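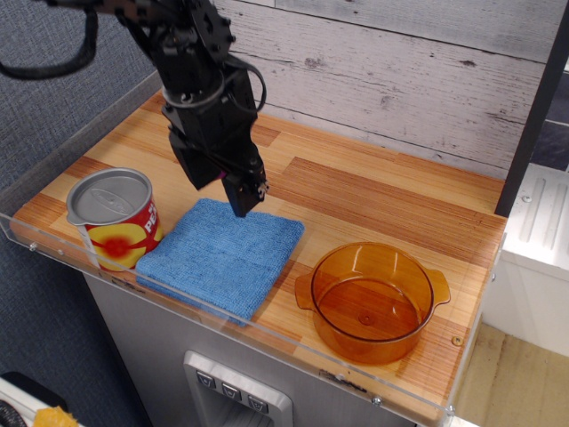 I've been meaning to write about towels for ages, and then a whole summer of swimming came along and I was too busy washing them to sit down and do it. So, towels, and how we got ours soft again after years of putting up with things that felt like toast.

We live in a hard water area. When we first moved to Kavness I didn't know what that meant beyond a chalky kettle, but it gets into everything, and it's particularly unkind to bath towels. My mum's came out of the machine fluffy every time and mine could have stood up on their own. I blamed the machine, then the line, then (unfairly) my husband, who has always been generous with the washing powder.

As it happens he did have something to do with it. I'd been matching him scoop for scoop, and I'd been adding softener on top, thinking that more softener meant more soft. All it did was leave a sort of waxy coating, so they felt nice in the cupboard and then pushed the water round your back instead of drying you. I stopped buying it in August and haven't missed it, apart from the smell – I did love the smell.

What I do now is very dull. Half the powder, a wash at 60, and every couple of months a cup of white vinegar in the drawer with no powder at all. I give them a really good shake before they go on the line, a proper crack like my gran used to do on the back step, and another when they come in. If it's raining they get 30 minutes in the dryer and finish off over the banister, where they annoy everybody.

Microfibre ones are a different animal, I should say. They go in by themselves on a cool wash, never with softener and never with the cotton ones, or they pick up every bit of fluff going and you'll be dusting the car with last week's bath mat.

I also had a clear-out, which was overdue. The really threadbare ones went to the animal rescue at Cinitz, who were delighted and asked if we had any blankets too, and I kept 2 back for the dog. Then I treated us to some new bath sheets from the little linen shop in Drerkitz, 115 cm across, so big that my youngest trips over hers on the way to bed. She won't hear of swapping it.

Next job is the pillowcases, which have gone a funny shade of grey. If anyone has got theirs white again without bleach, do leave me a comment, as I'm open to anything at this point!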